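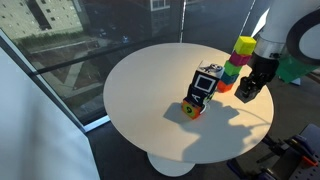 Blocks on the round table, sun coming in.

Skomdale Neighbours Forum > Family and home > Learning two languages at home: when do you start with letters?

siv_berge
Posted Thursday, 07:10

Hello all. I write this early because the house is still quiet. English is my third language, so please excuse me if some sentences are a little stiff.

My question is about reading. Our daughter will be five in April. With me she speaks Norwegian, with her father English, and she goes to the nursery by the old mill where everything is in English. She talks well in both, although she mixes when she is tired. Now she has begun to ask what words say: on the cereal packet, on the bus, on my telephone. I am glad for this, but I don't know which language I should teach her to read first.

My mother says Norwegian first, because the spelling is more regular and the child will have success quickly. My husband says English first, because school begins in September and she should not be behind the others. I have read two books from the library and they do not agree with each other either.

What did you do? I would like to hear from families who have done it already, also if it went badly.

Siv Berge

millpondmum
Posted Thursday, 08:32

Hi Siv, welcome! Your English is better than mine before coffee.

We are a Welsh and English house. Ours learnt to read in English at school and then just sort of picked up the Welsh over the following summer, with a bit of help from his nan. I never sat down and taught him anything. I'd say leave it to the school and enjoy the bedtime stories. They have years and years of phonics ahead of them, poor things.

kordestani_h
Posted Thursday, 09:05

I must disagree a little with the advice to leave it to the school. It can work well when both languages use the same alphabet and when there is a grandmother nearby. In our family it is Persian and English. We waited, because everyone told us to wait, and by the time our son was seven he read English very fast and had no patience at all for Persian. He was ashamed to be slow. Every lesson at the kitchen table ended with tears, sometimes mine.

With our second child we began with Persian at four and a half, ten minutes after breakfast, and before she had any English reading to compare it with. She is now nine and reads letters from her cousins. So my opinion is: begin with the language that the school will not give her. The school language will come by itself, you cannot stop it.

oldfell
Posted Thursday, 09:48

Four and a half is too young for lessons in anything. I taught reception and year one for a long time and the children who had been drilled at home were not ahead by the second year. Some of them had been put off. Let her play. If she asks what a word says, tell her what it says.

kordestani_h
Posted Thursday, 10:15

Dear oldfell, I respect your experience, but I wrote ten minutes, and I did not write drilled. We made soup letters and we wrote in flour. Also, I think your pupils were mostly learning to read one language. It is a different question when the other language has only one or two people in the whole town who can give it to the child.

oldfell
Posted Thursday, 10:31

Fair enough about the flour. I withdraw drilled.

siv_berge
Posted Thursday, 12:20

Thank you for so many answers already. I did not expect it.

To kordestani_h: this is exactly what I am afraid of. I am the only person here who speaks Norwegian with her, except on the telephone on Sundays. When I imagine that she cannot read a card from my mother, I become quite sad.

To oldfell: she does ask, the whole day. When I tell her what the word says, she asks how I know. Then I have to say something about the letters, and then I am already teaching, or not?

One more difficulty. The letters have different names in the two languages. If I say the Norwegian name for A, she corrects me with the English one from nursery. She is very strict about it.

Esus
Posted Thursday, 12:57

Skip the names and use the sounds. That was the advice we got from the speech therapist when our eldest was small, and it saved a lot of arguing. The name of a letter is of little use for reading anyway. Of course the sounds differ between the languages too, especially the vowels, but children accept that "with Mummy it sounds like this" much more easily than you would think. They already do it with whole words.

What helped us was keeping the books apart. Danish books on the low shelf in the bedroom, English ones downstairs. When he pulled out a book he already knew which way his mouth had to go.

millpondmum
Posted Thursday, 13:20

Oh I like the shelf idea. We've got everything in one heap under the stairs, which may explain a few things.

tomasz_w
Posted Thursday, 14:44

Polish father here. I want to say something against keeping everything apart. We tried: Polish upstairs, English downstairs, this book here, that book there. It became like a border control in my own house. My daughter brought me an English book and I told her no, this one is for Mum. I still remember her face. After that I read whatever she brought, and if it was English I talked about the pictures in Polish. She reads both now. Her Polish spelling is terrible, but mine is not wonderful either.

Esus
Posted Thursday, 15:02

I would never refuse a book! The shelves were only to help him find them. But I see how it could go that way.

skulance_reader
Posted Thursday, 16:18

Has anyone mentioned the library in Skulance? They have a shelf of foreign picture books on the first floor, to the left of the stairs, and it is hardly ever used. I counted when I was doing my course: 71 titles, and a fair few were Scandinavian. You can take out ten at a time on a child's card. The number 7 bus stops outside. The Norwegian ones were mostly old, with a lot of trolls in them, but your daughter might not mind trolls.

siv_berge
Posted Thursday, 16:40

She will not mind trolls at all. I have lived here for three years and I did not know about this shelf. We will take the bus on the first free day.

granny_pat
Posted Thursday, 17:25

May I put in a word for writing as well as reading? My grandchildren live in Spain and what got the older one going was post. Real post, with a stamp. I wrote her a postcard with one short line on it, and she wanted so badly to know what it said that her dad had to sit down with her then and there. Then she wanted to answer. The first answer was her name and a drawing of a snail. Ask your mother to write, Siv, in big clear letters, and not too much at once.

oldfell
Posted Thursday, 18:03

Best suggestion in the thread. A child who wants to know what the card says will do the work herself.

kordestani_h
Posted Thursday, 18:30

On this we agree completely. But she must be told some of the sounds first, otherwise the card is only a riddle. So: a few minutes in the morning, and then the postman.

oldfell
Posted Thursday, 18:41

A few minutes if she asks for it.

kordestani_h
Posted Thursday, 18:44

She asks the whole day, it is written above!

siv_berge
Posted Thursday, 20:55

She is asleep now and I have read everything once more, also aloud to my husband.

We have decided to try it this way. I will begin with Norwegian, only with sounds and only short, and I stop when she looks away. My husband reads English with her in the evening as before and does not teach anything. He was a little disappointed, but he said that the school may have that pleasure. No rules about the books. I have telephoned my mother and she has already bought the stamps. She wanted to write a whole page and I had to negotiate her down to two lines.

A small question remains. What did you do about the extra letters at the end of the alphabet, the æ, ø and å? Should they come together with the others, or later when the rest is safe? Esus, with Danish you must have had the same ones.

Esus
Posted Thursday, 21:19

Together with the others, as soon as they turned up in a word he cared about. For us it was ø, because of the word for ice cream on the sign at my parents' harbour kiosk. No wait, that is "is", no ø in it. It was "pølse", the sausages. Anyway, start with whichever one is in her food.

tomasz_w
Posted Thursday, 21:36

Same with ą and ę here. She thought the little tails were funny and put them on everything for a month, including her English name at school. The teacher sent a note home. Let her do it, it passes.

siv_berge
Posted Thursday, 21:50

Then it will be å, because she is very fond of the word "blåbær", and there she gets the æ in the same mouthful. Good night to all, and thank you. I will write again when the first card has arrived.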